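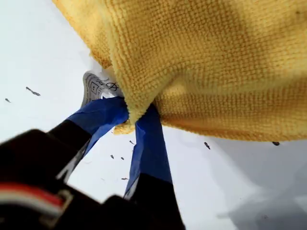

Khrystyna-Mariia Ivanyshyn asked who would be doing the folding once the arms were doing the folding, and said she wanted the answer written down this time, with a job title next to it.

Staff > Brurenville Laundry > Shop Floor Meetings > Minutes

Minutes of the shop floor meeting, 5 October 2024
Held in the break room, Brurenville Laundry
Present: finishing, sorting, the wash floor, drivers, the plant manager, the Zestach project lead
Apologies: night shift, who were not told the time had moved

1. Minutes of the last meeting

Accepted with a correction. The last minutes say that staff "welcomed" the Zestach trial. Several people remembered asking questions about it, and none remembered welcoming it. The word is to be changed to "heard about."

2. Matters arising

The extractor fan over the sorting belt is still waiting on a part. The plant manager said the part has been ordered. The sorters said that was also the answer in March. Carried forward.

The new cart brakes are fine on the flat and no good on the ramp. Drivers to leave loaded carts at the top until someone has looked at them.

3. Zestach trial

The project lead gave an update. The trial is looking at small cloths only, mainly the yellow microfiber ones that go out to the Sison cleaning contract. There are two arms working from opposite sides of the same table. For now the job is to take hold of the cloth, get it flat, and fold it. Sheets, table linen and anything with elastic are outside the trial.

The lead said small cloths were picked because they are the dullest work in the building. Finishing did not agree that this was for the project to decide. Cloths are what people get moved to when their shoulders are bad or when they are coming back from leave. If the cloths go to a machine, the light work goes with them, and what is left is wet sheets. The plant manager said he had not thought of it that way. He was asked to start.

On speed, the lead said the aim is up to 40 cloths an hour by the end of the trial. Finishing asked what it is at now. The lead said speed was not being measured at this stage. Finishing asked how there could be an aim for a thing that was not being measured. The lead said the early work is about getting a reliable grip, and that grip comes before pace. This was accepted as far as it goes, but the meeting wanted it noted that the poster by the time clock talks only about pace.

There was a long discussion about corners. A person finds the corner by feel and shakes the cloth out on the way to the table. The arms have to find an edge in whatever shape the cloth has landed in. A sorter who had watched for most of a break said it was like watching someone look for the end of the tape. The lead said that was fair, and that bunched-up cloths are the hard case and worth spending the time on.

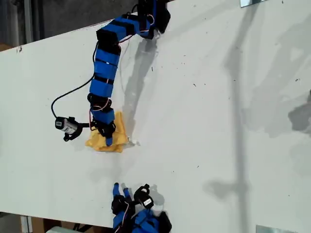 Reading time: 7 min

3a. What counts as the work

Finishing raised the question of checking. When we fold a cloth we also look at it. Worn edges, stains that did not lift, a care label hanging by a thread – all of that gets caught by whoever has it in their hands, and it goes in the reject bin without anyone writing it up as a task. The project plan has a box for "fold" and no box for "look." The lead agreed that the arms do not inspect. It was suggested that inspection could happen further down the line. Further down the line is the packing bench, and packing said they would like to have been asked.

The meeting was not against the lead personally, who has been straight with people and answers what is put to her. The feeling was that the plan was drawn up by people who think of a folded cloth as the product. Sison does not pay for folded cloths. It pays for clean ones that are fit to use, and it complains when they are not.

3b. Tending the table

Somebody has to bring the cloths, set them out, take them away, keep the table clean and call the lead when something stops. So far this has been done by whoever is nearest. It is not in anyone's job description and does not show on the rota. Two people from finishing have been doing most of it. They said it is not hard work but it is stop-and-start, and their own output figures have gone down because of it. The plant manager said their figures would not be held against them. He was asked to put that in writing and said he would.

The plant manager then said that "cell attendant" might become a role in its own right, with training. Asked if it would be at the finishing rate or above it, he said that had not been settled. Asked if the people now in finishing would get first call on it, he said he would hope so. The meeting asked for something firmer than hope.

3c. Safety

The wash floor asked about cables, having seen wires looping off the arms at several of the joints. The lead said that is normal for a trial setup and that loose runs would be tidied before anyone works beside it for a full shift. Request that this be done before the trial is extended, and checked by someone from outside the project.

Nobody is to reach across the table while the arms are powered. The stop button is to be shown to every shift, including nights.

3d. Murnel

It was asked if the same setup is going into the Murnel plant. The plant manager said Murnel is "watching with interest." People who have friends at Murnel said they have been told that Brurenville is delighted with it. The manager said he had not told anyone that. He will call Murnel and give them a plainer account.

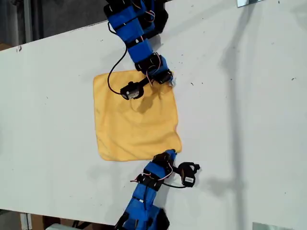 One voice from the back said she had no quarrel with the arms, she would happily never fold another cloth, but she had been through the new ironer and the new tunnel washer and each time the hours that were saved had been saved for somebody else.

The plant manager said there are no plans to cut hours in finishing. It was pointed out that this is different from a plan not to cut them. He said he would take that to the owners. Minuted at the request of the meeting.

Actions

Plant manager: written note on output figures for those tending the table. Pay rate and first call for any attendant role. Call to Murnel.
Zestach lead: the real hourly number, however low, posted next to the poster. Cables.
Finishing: list of everything that gets caught by hand in an ordinary week, with the reject bin emptied and sorted to back it up.
Packing: to say what inspection would add to their bench.

4. Holiday cover

Sheet is up by the lockers. Drivers to fill in theirs before anyone else's is approved, because of the hotel run.

5. Any other business

The kettle. A replacement will come out of the general budget.

Night shift to be told the time of the next meeting directly and not by notice. Next meeting in the break room, after the shift change.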